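Print this page | E-mail this page

Unit 6 handout: choosing a small mobile gripper kit
2019-01-30

Kit under review today is the Pluvach, sold by Rennie out of Nustthorpe. List price 2,000 for base, arm, gripper, wrist camera. Batteries extra. Read the spec sheet before the lab, not during.

Questions to bring to any kit like this:
- what can it pick up that isn't a box
- who fixes it
- can you get at the wiring without taking the wheels off

Last one matters more than you'd think. December group lost most of an afternoon to one loose connector.

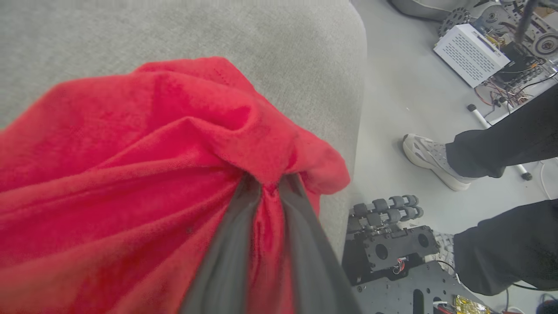

Soft goods are the hard test for a two finger gripper. A rigid block has a width, you close to that width, done. Fabric has no width worth the name, it squashes and folds and hides its own edges. Look at the red cloth: pinched in the middle, creases running out from the clamp, a loose flap bulging to one side. From the wrist camera that much fabric also blocks a good part of the view, so dont rely on it for placing. Plan the put-down before you close the fingers.

Wheels. Rollers set at an angle let the base go sideways, handy next to furniture. They dislike carpet and thick rugs. Expect drift, correct for it.

Noise: the dearer drive option is called Silent. It isnt, quite, but you can talk over it.

Support: Rennie quote 11 working days for spare fingers. Order 2 pairs at the start of term.

For next week: one side of A4, would you buy it, for what job. Give reasons and at leats one thing that would change your mind.

Print this page | E-mail this page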